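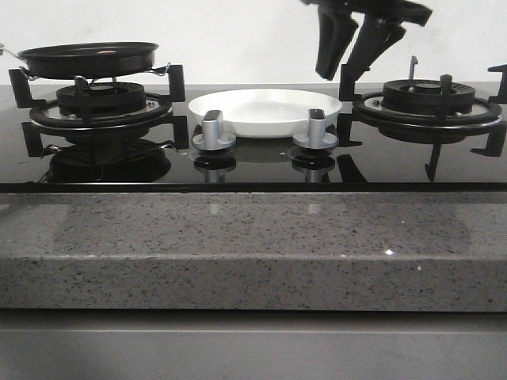 Sunday, kitchen bench, flatbread and yogurt sauce, take 3

Mỹ Nông asked me to write these up properly this time so she doesn't have to decode my sticky notes. OK, here goes!

Pan goes on the left burner from now on. I keep wanting the right one, but I like having the plate in the middle of the glass where I can reach it from either side, and I'm right-handed with the tongs, so left burner, plate, done. The small black nonstick is plenty for one flatbread at a time. (Lộc Ung still votes for the big cast iron from the Vorville kitchen. It takes forever to heat and I'm not carrying it up the stairs again.)

Dough was 225 g flour, a good pinch of salt, and water until it stopped cracking. I rested it for 80 minutes, which was an accident, I was on the phone, but it rolled out so much easier than last time that I'm keeping it. Got nine pieces out of it. Two of them were pretty thick.

Sauce next. Full-fat yogurt, the plain stuff, into a white bowl and left alone for a bit before the garlic goes in. I want it thick enough to hold a swirl from the back of the spoon.

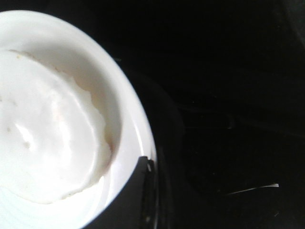
Last time I thinned it with lemon right away and it ran off the bread and down my sleeve, so no lemon until the end, and only a squeeze. Salt after that. Lộc wants dill, Mỹ wants mint, and I bought both, so they can fight it out over two small dishes.

Things to sort before the next round:

Grate the garlic finer. I bit into a chunk in the last batch, yikes.

Wipe the glass with a dry cloth after the damp one, it streaks like crazy otherwise.

Buy more yogurt, the big tub. Mỹ says she'll pick it up on the way in if I text her before noon.

Try one bread with the heat a notch lower and a lid on. My guess is it'll puff more, but we'll see.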